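Reading the new Filtlow write-up so you don't have to. It's a method for training robot arms almost entirely in simulation, and the headline result is that a policy that never saw a real kitchen does fine in one. I have questions. Thread.

First, the claim as stated. You take a simulated kitchen, randomize the surfaces and the objects, generate a pile of demonstrations, then filter them down before training. The filter is the new part. The authors say the filter matters more than the pile.

I want to like this. Most sim work I read throws more data at the problem and calls it a day. Someone saying "we threw most of it out and it got better" is at least saying something you can check.

So let's check. They start with 500 demonstrations per task and keep 200. The kept ones are picked by a score that looks at how smooth the arm motion is and whether the gripper ever drifts away from the target on the approach.

Problem one: smooth demos come from easy layouts. If the target is out in the open, the planner draws a nice clean path to it. If it's wedged behind a colander, the path gets ugly. Filter on smoothness and you may just be filtering out the hard kitchens.

They do not report what the layouts look like before and after filtering. One histogram would settle it. Distance from target to nearest other object, two colors, done. I looked in the appendix. I looked in the supplementary appendix, which exists and is mostly loss curves.

They did release the scenes, to be fair, and that's more than a lot of groups do. I spent an evening going through the wrist camera views from the pick-up task.
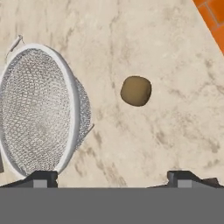

My worry about the filter got worse the longer I scrolled. A policy can look very good at picking things up if the thing to pick up tends to have clear counter all the way around it. I can't prove the kept set leans that way from browsing. They could, in ten minutes, with the files they already have.

Problem two is the baseline. They compare the filtered 200 against all 500, trained for the same number of passes over the data. Same number of passes means the bigger set got more gradient steps and the learning rate schedule wasn't changed to match. Maybe it doesn't matter. It has mattered every time I've tried it.

The baseline I actually want is 200 picked at random. If random 200 lands close to filtered 200, the filter did nothing and the story is about training length. This is the cheapest run in the whole paper and it's missing.

Someone is going to reply that Kelemum already showed filtering works. Kelemum filtered on task success, as in, did the thing end up in the bowl. That's a different signal. A demo can be smooth and useless, and it can be jerky and exactly what you needed.

Problem three, the real robot numbers. There are 207 real trials in total, across all tasks and all methods. Once you split that up, some cells of the table are very thin. The two best results are bolded. There are no error bars on either one.

I did the back-of-envelope intervals for the pick-up row and they overlap so much that I'd be happy calling it a tie. A tie with less data is still a nice result! Just write "tie with less data" in the abstract and I'd have posted one approving line and gone to bed.

Also, 207 is a weird number. It doesn't divide evenly by tasks or by methods. Usually that means some trials got dropped, and usually there's a sentence saying why. If there's one here I missed it, and I'd like to be pointed to the page.

Now the part I think is good. The randomization of surfaces is more aggressive than I'm used to seeing. Busy stone patterns, loud tile, combinations no one would put in a house. My own experience is that plain gray tables in sim give you policies that panic at the first wood grain, so I buy this piece.

But they changed the textures and the filter in the same paper, and the ablation that separates the two was run in sim only. So when the real robot does well, I don't know which one to thank. My money is on the textures.

Thin objects are where I'd push hardest. Wire mesh is rough for real depth cameras. You get holes, you get speckle, sometimes you get the counter behind it. In a renderer, mesh is perfect mesh, every strand where it should be. They use depth as an input. The word "noise" shows up once, in related work.

If you trained on clean depth and tested on a real sensor with a strainer in view, I'd expect trouble. Their real-world setup lists blocks, a mug, and a sponge. No mesh anywhere. Would love to know if that was a choice.

For comparison, the Åberg benchmark makes you publish the object list before you run the real trials. Annoying rule, I complained about it myself when we had to follow it. I've come around.

What would change my mind: the random 200 run, the clutter histogram, and intervals on the real table. None of that needs a new robot or a new grant. The first one is probably an overnight job.

I'm going to try the random 200 myself on the released pick-up data. Sim only, we don't have their arm. I've got the Irnano loader half working, and the action format seems to have the gripper sign flipped from what the readme says, so if you've already fixed that please save me an afternoon.

Will post numbers under this one when I have them, whichever way they go. Muting replies that just say "scale fixes it."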